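Home | About Us | Software | Careers | Contact

About Dakisden

Dakisden develops control and planning software for robot arms. The company was founded by Zainab Ogbonna and maintains its laboratory in Pormont.

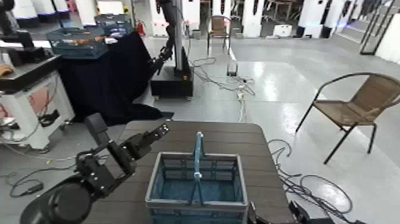
Gripper and basket at the laboratory table.

Our principal product, Jundano, plans arm motion and corrects it 50 times a second -- on the robot's own computer.
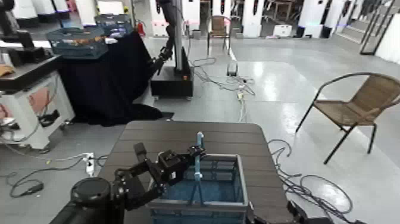

Each release is checked against a library of almost 3,000 recorded tasks before it is delivered to customers.

Recent
Jundano 2 Release Notes
Akinola Planning Library: May Update
Visiting Pormont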